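How to prepare for a long flight with one connection

Updated September 8, 2021

I fly home every November, and the trip has always one connection in the middle. During these years I made most of the mistakes that a passenger can make. I missed a connection, I lost a suitcase and got it back, and one time I was standing at the gate with a printed form that was for the wrong country. After this I started to write down my steps, and this page is the clean version of my notes. It is written for people who fly seldom and who buy the ticket by themselves.

Step 1. Look if you have one ticket or two

This is the most important thing on the page. When both flights are on one booking, the airline has to take you to the final city, also when the first flight is late. When you bought the flights separately, the second airline sees only a passenger who did not come.

Open the confirmation and look for the booking code. It is a short group of letters and numbers. If the same code stands next to both flights, you normally have one ticket. If there are two codes, write to the seller and ask. Some sellers combine flights of different companies and show them on one page with one price, and it looks like one ticket. I bought mine through a small agency, Kalinowski, and they answered me the same evening that it was separate tickets. I was surprised, but I was glad to know it in time.

With separate tickets I would not accept a short connection. Plan a night in between, or take the first flight of the morning.

Step 2. Check the names and the passport

Compare the name on the ticket with the name in your passport, letter by letter. If your language has special letters, look at the two lines at the bottom of the passport page, where the name is written in simple letters. The ticket should be like this. A missing middle name is often not a problem, but a wrong letter in the family name can be one, and it is much easier to correct it weeks before than at the counter.

Look also at the last day when the passport is valid. Many countries want that it is valid for some months after you arrive. Do not forget the country where you change the airplane. If you must go out to the public area to collect your bag, you are entering this country, and its rules are for you too.

Step 3. Collect the health documents

The rules this year change often, so read them on the official pages of the countries and again on the page of the airline. I do it when I buy, one week before, and the evening before the flight. When a test is asked, read carefully from which hour they count. It can be the hour of the sample, the hour of the result, the departure of the first flight or the arrival. Write this hour on paper next to your flight times, it helps to see if it fits.

Print everything. The telephone battery is always low when the line is long. I keep the papers in a thin plastic folder with the passport, in the order in which they will be asked.

Step 4. Choose the seat

On a night flight I take the window, on a day flight the aisle. If your connection is short, a seat in the front part of the cabin saves more time than people think. In a big airplane there can be more than 300 passengers, and all of them want to go out by the same doors.

Before you pay for a seat, see if the airline gives the free choice when the online check-in opens. Set an alarm for this hour.

Step 5. Pack the suitcase

Read the baggage rules of both airlines. With one ticket it is usually one rule for the whole trip, but the hand baggage can still be measured differently on the second flight, so I pack for the smaller size.
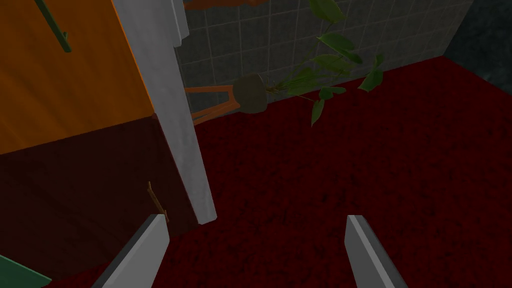
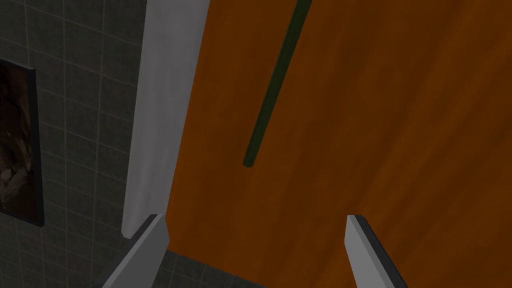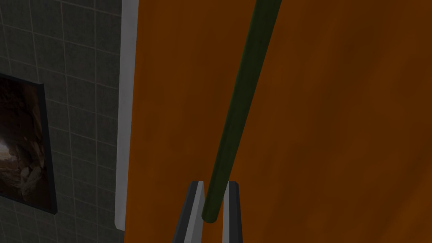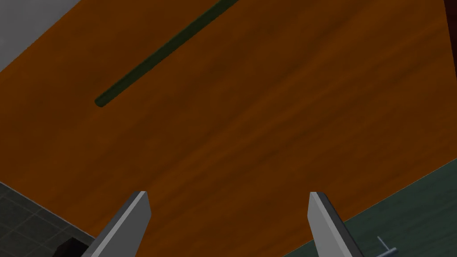 My suitcase is a Fotden with 83 liters, and I pack it always in the same order, with shoes and heavy things at the side of the wheels, then trousers, then everything soft. The heavy side stays down when you pull it, and the suitcase does not fall over each time you stop. Long and thin things are more difficult, for example an umbrella or a piece of a tent. I lay them before the clothes, from one corner toward the opposite one, at a slant like the dark green rod on the tabletop in the last picture, and you win some centimeters compared with laying them straight. Put socks around the ends so that they do not push into the shell. If the thing is still too long, do not bend the suitcase to close it. Ask the airline what they want for a separate piece, and ask it by e-mail, so you have the answer in writing.

Weigh the closed suitcase at home. If you have only a bathroom scale, stand on it with the suitcase, then without it, and take the difference. Leave a small reserve for the way back.

Medicine, keys, chargers and one change of clothes go in the hand baggage. Put also a paper with your name, telephone and destination address inside the suitcase, on top. The tag outside can tear off.

Step 6. At the first airport

At the counter, ask this exact question: "To which airport is my bag checked?" Then look at the tag before it goes away on the belt. The three big letters must be those of your last airport. If they are those of the connection airport, you have to collect the bag there and give it again. Take a picture of the receipt with the number.

Ask also if you get both boarding passes now. If you get only one, find out where the other one is given. In some airports the transfer desk is before the security control and you lose a lot of time if you pass it.

Step 7. During the connection

When you come out of the airplane, do not follow the people. Most of them can be going to the exit. Follow the signs for transfers or connecting flights, and stop at the first screen to check your gate. Do this also when the gate is already printed on the boarding pass. At Vinarell, where I change, my gate was moved to the other building after I had sat down with a coffee, and I heard it only by chance.

Set your watch to the local time immediately. I use a small travel alarm from Pronanine, an old thing with big numbers, and I change it before I stand up from my seat. The telephone does it alone, but only when it finds a network.

If the first flight is late, tell it to the crew before landing. They often know already which passengers are in a hurry and what is planned for them. If you miss the second flight and you have one ticket, go to the transfer desk and at the same time call the airline. The one who answers first can help you. Keep the receipts for food and hotel.

Step 8. If the suitcase does not come

Do not leave the baggage hall. Go to the baggage desk, show the receipt and fill in the report. You will need the color, the size and the brand, and an address where you sleep the next nights. They give you a reference number, and with it you can follow the search online. Buy only what is necessary and keep the receipts for this too. Mine arrived after 2 days, with the handle broken, and for the handle I had to make another report. Look at the suitcase while the driver is still there, and write the damage on his paper before you sign.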